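Budgeting for the second arm

I get asked about money more than anything else on this blog, so I went through the order folder and wrote down how we planned the bench and where the plan was wrong. We are a small shop in Astlow that does packaging trials for other companies. Most of our work is picking things up, turning them, opening them and putting them down again, and for years we did it by hand.

The first arm came through Prutgate, a dealer in used lab and factory equipment. I had asked for quotes on new arms as well, and the gap was wide enough that we stopped discussing it after one meeting. What I did wrong was treat the arm as the purchase. The arm was 66 percent of what we ended up spending on that station. The rest went to the gripper, the camera, the table, cables, a second power circuit and a box of adapters I still can't fully account for.

If you are working out your own budget, get the gripper priced before the arm. We did it the other way around and found that the gripper we wanted needed a different mounting plate. The plate was cheap, but it took 19 days to get here, and we had already booked a customer trial for that month. We moved the trial and lost a little goodwill.
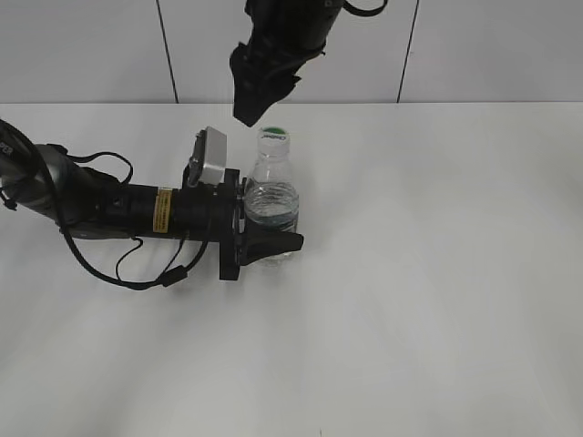 Astlow, April

Both arms are on the bench now and we are on water bottles. One arm comes in from the side at bottle height and the other hangs over the cap. The layout came out of a long argument about floor space. Two arms standing side by side would have needed a wider table, and a wider table would have meant moving the door to the storeroom. Hanging the second one cost us $900 for the steel and the labor, and I would pay it again.

Cables were a line I left off the sheet completely. The ones that came with the first arm were the wrong length for where the controller sits, and I bought replacements twice. You can see from the loops that we still haven't tidied them. There is a quote from Lumbao for proper cable guides sitting in my inbox. I keep putting it off for the next quarter, and it should have been in the original plan.

The camera on the gripper side was an easier decision. We looked at mounting it on a post and at mounting it on the arm, and went with the arm. That meant one more cable to route and a little less payload to work with, which matters less when the heaviest thing you lift is a small bottle. Check the payload figure with everything bolted on, though. The number on the data sheet is for a bare arm.

For software we pay Serton by the year, with one license per arm. I had assumed one license would cover the station. Read that part of the contract before you sign anything, and ask what happens to the price in year 2, since ours went up and I had budgeted it flat.

What I have penciled in for the rest of this year is a spare set of gripper fingers, the cable guides if I stop stalling, and a service visit for the older arm. I have also started keeping a separate line for bottles. We buy them by the case from the grocery store down the road and I had been putting them through as office supplies.

A third arm is not in the plan. There is nowhere left to hang it, and I would like to see these two busy through the winter before I ask for more money.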